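About Trondcombe

Reading time: 4 minutes

Trondcombe makes vinegar. We started with apple cider vinegar and it is still most of what we sell, but we also make a malt vinegar, a pear vinegar and a small amount of honey vinegar when we can get enough honey at a fair price. Everything is made in one building on Cindier Road, which used to be a feed store. We bought it because the floor was strong enough to hold full tanks and because it had drains.

The company has 14 employees. Most of them work in fermentation and bottling. The rest take orders, drive the delivery truck and answer the phone. People here tend to learn more than one job, so the person who answers your call may have spent the morning cleaning a tank.

How we make it

We buy juice from orchards within a day's drive. The first pressings come in at the end of August and the last ones arrive after the leaves are down. The juice goes into tanks, where yeast turns the sugar into alcohol. That gives us hard cider, which is dry and not very pleasant to drink. We then move the cider to a second set of tanks and add vinegar from an earlier batch. The bacteria in the old vinegar turn the alcohol into acid.

There are quick ways to do this second step, using pumps that force air through the liquid. We use the slow way – wide tanks, open to the air under cloth, left alone for months. It takes up a lot of floor space and ties up money, and for some uses the quick product is perfectly good. We like the flavor of the slow one better, and so do the people who keep ordering it.

When a batch is ready we let it settle and draw it off the top. We do not filter the cider vinegar. Some cloudiness is normal, and so is a layer of sediment at the bottom of the container. Shake it in or pour carefully and leave it behind, whichever you prefer. If a pale, slippery disk forms in an open bottle, that is a "mother." It is harmless and can be lifted out with a fork. 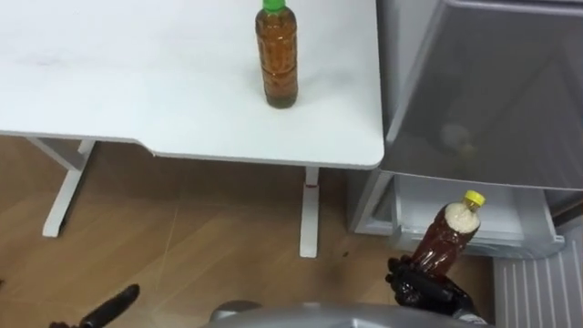
Plastic bottle with green cap.

Testing

Each batch is tested for acidity before it is bottled. Table vinegar is cut with water to 5 percent. We will sell a stronger grade to restaurants and picklers who ask for it, and the strength is always written on the invoice. Please do not use homemade vinegar or vinegar of unknown strength for canning. We get asked about this every summer and the answer is the same.

We keep a sample from each batch for two years. If you have a complaint, send us the batch number and we can open our own sample and compare.

Who we sell to

Our oldest customers are restaurants and delis. We also supply Dostar, which uses our malt vinegar in its mustard, and the Kuo grocery stores, where you will find the cider and pear vinegars. Households can buy direct from the front counter. Bring a clean container and we will fill it by weight, or buy one of ours.

The smallest order we deliver is 10 gallons. The largest batch we can make in one tank is 500 gallons, so anyone who needs more than that from a single batch should talk to us well ahead of time. A large order placed in spring may not ship until fall.

Visiting

The counter is open weekday mornings. We do not give regular tours, because the tank room is narrow and the smell is hard on people who are not used to it – but school groups and cooking classes can be arranged in the slow part of the year. Wear closed shoes. Children need an adult with them at all times.

Parking is on the side street. The loading dock has to stay clear for the juice trucks, especially in the fall.

Jobs

We hire seasonal help for the pressing season, mostly for unloading and cleaning. The work is wet and involves lifting. Several of our full-time people started this way. Ask at the counter for an application.

Page last updated March 19, 2008

Recent items
Pear vinegar back in stock
Changes to the delivery schedule
What the acidity number means
Returning drums and jugs
Holiday hours at the counter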